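3.2 Outerwear and the Problem of the Hood

Quilted jackets resist every folding scheme in the Harkano guide, which treats the garment as a rectangle with sleeves. The hood was left out, presumably in the hope that it would go away. Of the 227 folds we logged on beds, 18 involved a padded hood, and these took the longest by a wide margin. The body can be doubled over into a fairly civil bundle along its stitched seams, while the hood stands up at the top and keeps its own counsel.

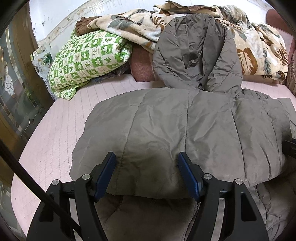 3.3 Small Items and What They Lie Beside

Small soft items have the opposite trouble. They fold in a moment and are then lost among larger neighbors. The Drudby sorting rule asks that they be gathered first, a rule followed in 2 households, both of which owned very few socks. Elsewhere the little gray things were dealt with wherever they surfaced, often next to patterned fabrics that drew the eye much better. We coded such pieces as "sock or small cloth" and declined to argue further.
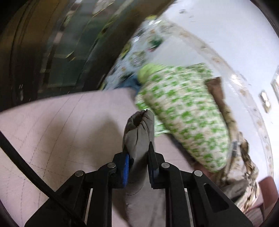
Figure 2. Small gray item, bunched, beside green-and-white patterned fabric.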